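Section 4. Planning and Budget Before You Order the Cell

Revision 12/18/20

Please read this section before you send the order form to Stindent. Most delays in set-up come from parts which were not in the first budget.

4.1 Steps

1. Write down the parts the arm must pick. For each part note the length, the weight and the material. Long bars need more free space in the bin than short blocks of the same weight.

2. Choose the bin. Measure the inside at the floor, not only at the rim. With sloping walls these two sizes are different.

3. Check the reach. The gripper must come to all four corners of the bin floor and the wrist must not touch the wall. Ask for the reach drawing of your arm model.

4. Choose the table. It must carry the arm, the bin and the parts together. Leave 18 inches free on the side where the operator stands.

5. Make a separate budget line for hoses, cables and ties. The standard Cokine cable kit is $367 and is not included in the price of the arm. Order one spare kit.

6. Add the small material: clamps to hold the bin, tape, and sheet material for covers and guides. For a first cell we suggest $100.

7. Send the list to Patwary for checking. The answer comes in 4 working days.

Note: The gripper fingers are a wear part. Put one replacement pair in the budget of the first year. Prices in this section are valid until July.

Note: If you already own a Burnia controller, write its serial number on the order form. You may not need to buy the second power supply.

CAUTION: Do not order the arm before step 3 is finished. An arm with too short reach cannot be exchanged after the box is opened.

CAUTION: Do not save money on cable length. A cable under tension can pull out its connector when the wrist turns. 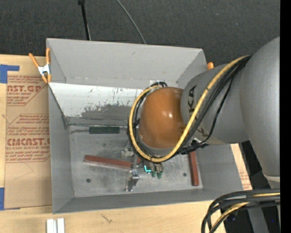 When the checked list is back, sign both copies and keep one with this manual. Installation of the table is explained in Section 5.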